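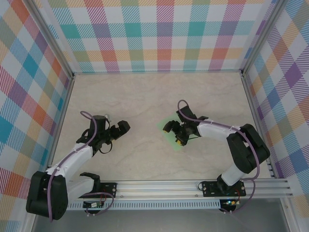

Foto: Enda Conneely / Labor Umville

Klare Regeln für zweiarmige Arbeitsplätze

Umville - Endlich schwarz auf weiß! Das Robotiklabor in Umville hat seinen Leitfaden für Tischzellen mit zwei Armen veröffentlicht, und er ist erfreulich kurz geraten: 2 Seiten, die man wirklich am Platz liest. Erarbeitet wurde er gemeinsam mit den Kollegen aus Tratdale, die seit Oktober nach dem Entwurf arbeiten.

Kern ist die Freigabe vor jedem Lauf. Beide Arme werden einzeln durch ihren Bewegungsbereich gefahren, erst dann gemeinsam. Kabel müssen in Schlaufen über Handgelenk und Ellbogen geführt sein und dürfen sich in keiner Stellung spannen. Auf der Arbeitsfläche liegt nur, was zur Aufgabe gehört - im Foto ist das ein flaches hellgrünes Stück unter dem rechten Greifer. Greift jemand in die Zelle, sind beide Arme stromlos, auch der gerade nicht benutzte.

Richtig gut ist der Teil zur Protokollierung. 617 Läufe wurden in der Probephase nach einheitlichem Muster erfasst, mitsamt Abbrüchen und Beinahe-Kollisionen. "Wir haben endlich Zahlen, über die wir streiten können, und das macht richtig Spaß", sagt Enda Conneely, der das Vorhaben in Umville leitet. Nach jeweils 1000 Läufen soll der Leitfaden überarbeitet werden.

Als Nächstes übernimmt der Standort Ernthorpe die Regeln. Anmerkungen aus anderen Werkstätten sind ausdrücklich willkommen, gern auch sehr kritische!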